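Routing and Securing Cables on a Workshop Floor

Loose cable on a walking surface is the most common fault we find on a floor check, and the easiest to fix. The procedure below covers a single room with wall outlets, one or two power strips and a raised section reached by steps. Allow 15 minutes for a small room.

You will need

Hook-and-loop ties
Low-profile floor cover, beveled on both sides
Cloth floor tape
Tape measure
Labels and a marker

1. Draw the walking routes first

Sketch the room and mark every path people use: door to bench, bench to cabinet, floor to steps. Cables go on the sketch second. A route planned from the outlet outward nearly always ends up crossing a path.

2. Place the power strips

Set each strip against a wall or the side of a fixed object. Keep it clear of the foot of any steps. Check the rating printed on the strip and add up the loads before plugging anything in. Do not connect one strip to another.

3. Run the cable along edges

Follow the wall or the base of the furniture. At a raised floor, take the cable along the side of the platform and up at a corner, never over a tread. Leave 200 mm of slack at each plug — more than that should be folded and tied, not coiled tight.

4. Cross at a right angle

If a crossing can't be avoided, make it the shortest one available. Use a cover for anything that stays down overnight. Tape is acceptable for a single day. Cut the cover so it extends past the walking route on both sides, and press the bevels flat before loading it. Carts over 1,000 lb need a rigid ramp.

5. Separate power from signal

Keep the two in different channels of the cover. Where they have to meet, cross them square.

6. Label both ends

Write the same code on each end, next to the plug. Three characters are enough (wall letter, outlet number, cable number).

7. Check the floor again on Thursday, or whichever day equipment gets moved

Walk each route from the sketch in both directions. Look at the step edges and the strip positions first, and re-tie anything that has drifted off the wall.
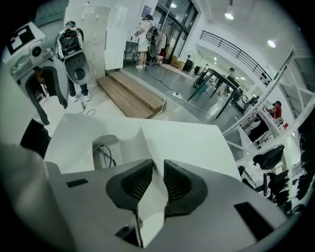 Replace any tie that no longer grips, and pull up old tape before laying new. Residue comes off with a plastic scraper and warm water. Keep the sketch inside the cabinet door and correct it in pencil when a run changes.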